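Rallham Cemetery Walk Returns, With More Stops and a New Map

August 26, 2025

We are so happy to tell you that the Rallham cemetery walk is coming back this fall, and it has grown! When we tried it for the first time in May, we thought a few neighbors might wander over after lunch. People came from all over the county, stayed until the gates closed, and then kept writing to us with family stories, which was the best part of all.

The new route has 10 stops, starting at the old iron gate on the Cadside road and ending under the big oaks by the Domínguez family plot. The Domínguez stones are some of the prettiest in the whole place (look for the carved wheat on the tallest one), and the family has kindly lent us letters and a wedding portrait to show beside them. If you've only ever driven past on Cadside, you are in for a treat.

We also have big news about the burial records. All 894 entries from the oldest ledger have now been typed up and checked against the stones, and they can be searched by last name, year, or section through Jovomico, the records site our library already uses. You don't need an account. Type in a name, and if we have a photo of the marker it comes up right alongside the entry. Some of the handwriting gave us fits, so if you see your great-grandmother's name spelled wrong, please write in and we'll fix it gladly!

Four of the graves on the route had no marker anyone could read. They now have small granite ones, set flush with the grass, paid for by the gifts so many of you made in memory of someone you love. Thank you, thank you. Gifts in lieu of flowers can still be directed to the marker fund, and the funeral home in town keeps our envelopes at the front desk.

Walks take a little over an hour at an easy pace. The ground is uneven past stop 7, so wear good shoes, and let us know ahead of time if you'd like a seat on the cart. Children are welcome, and so are dogs on a leash. Bring paper and a soft crayon if you want to make a rubbing, but please ask first at the older stones, as a few are too fragile to touch.
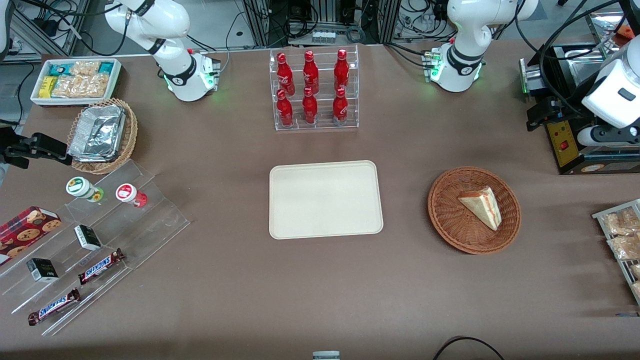

Snacks and drinks on the table.

Afterward, stay and visit for as long as you like. We'll have the ledger itself out to look at, along with the section maps, and there will be a box for copies of any obituaries, funeral cards, or photos you'd like to add to the files. Write your name and phone number on the back of each one so we can call you with questions. Dates and start times will be in the next newsletter.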